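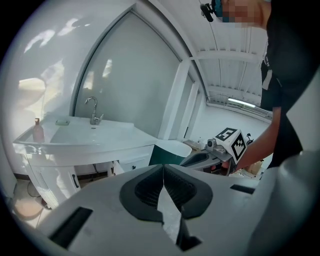 Home | News | Rentals | Repairs | Contact

Water use at Clisum: what the spring readings show

The meter readings for May are in, and they are lower than the ones we had last spring. The building used 635 units of water over the billing period. Most of the drop comes from the second and third floors, where the old toilet valves were replaced over the winter. The ground floor is unchanged.

A toilet that runs all night is still the most common cause of a high bill. You can check yours in a few minutes. Lift the lid off the tank, put a few drops of food coloring in the water, and leave it alone for half an hour. If color shows up in the bowl, the flapper is leaking and needs to be changed. The part is cheap and the office keeps them in stock. Tell us which model of toilet you have when you call.

Faucets are the next thing to look at. A slow drip is usually a worn cartridge or washer. Please don't try to fix it by forcing the handle tighter, which only wears the part out faster. Report it, and Santino Echeverría will put it on his repair list. He is in the building every Thursday and can normally do two or three small jobs in a morning. Clear out whatever you keep under the sink before he comes so he can reach the shutoff.
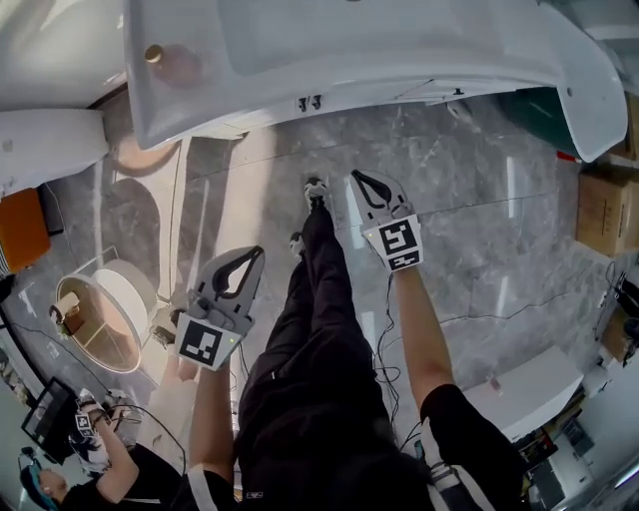 Hot water has been the subject of several calls. The boiler is set so that water leaves the tank at a safe temperature, and we are not going to raise it. If your water takes a long time to warm up, the cause is most likely the length of the pipe run. The apartments on the Tirkum Street side are farthest from the boiler and wait the longest. Brakik Plumbing has given us a price for a return loop on that side, and we will report on it when we have a second quote to compare.

For people who have asked about shower heads: you may install your own, as long as you keep the original and put it back when you move out. Use thread tape and hand-tighten it. Wrenches have cracked 2 shower arms this year, and both repairs meant opening the wall.

Drains should be cleaned with a plastic strip or a small snake. Do not use chemical cleaners. The pipes in the older wing are cast iron and the cleaners eat at the joints. If two drains in your apartment back up at the same time, call right away, day or night, as the blockage is probably in the main line.

Water will be off in the Bragança wing on Thursday from 9 a.m. for 60 minutes while a valve is changed. Fill a pitcher beforehand. When the water comes back, run the cold tap in the kitchen first until it is clear, then the others. Hold off on laundry until the afternoon.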